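The Ridon folding guideline runs to 20 pages, and 7 of them concern the emergency stop. I have no quarrel with the emergency stop. I'd only point out that the cloth, the thing the arm is meant to be handling, gets a single paragraph, and that paragraph says it should be "presented in a representative condition."

Representative of what? At Jostthorpe we took it to mean a T-shirt as it comes out of the basket. The people at Gostunlow, working from the same paragraph, iron theirs. Both labs report a success rate to one decimal place, and both tick the box marked compliant.

My own modest proposal is that the starting state be written down before the fingers close. Collar bunched or flat, which way the sleeve points, where the creases run. It takes a minute and a pencil. 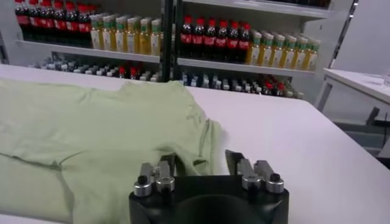 Salehi wrote back to the draft of this column that a minute per trial is a fine thing to ask of someone else's staff, and that any rule needing a pencil will be followed until the first deadline and backfilled from memory after it.

Fair enough. I've seen the backfilled forms, and the handwriting gets remarkably even. But that argues for a shorter form, and ours could lose 12 fields tomorrow without anyone missing them. We record the humidity. We record the colour of the garment in a free-text box, which has given us a rich vocabulary for green and very little else.

The background is the other neglected matter. Ridon asks for a "neutral" one, a word that must have got through the meeting on charm. Shirts don't get folded in neutral places. I'd sooner see a cluttered background declared than a tidy one assumed, and I'd like the gap between the fingers at the start of each trial declared along with it.
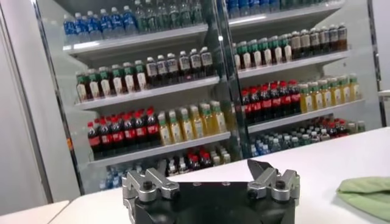
Gripper open over the table, drinks fridge behind.

Revision 2 is open for comment until the end of March. The comment form has a character limit, and the first field is mandatory: it wants to know where your emergency stop is.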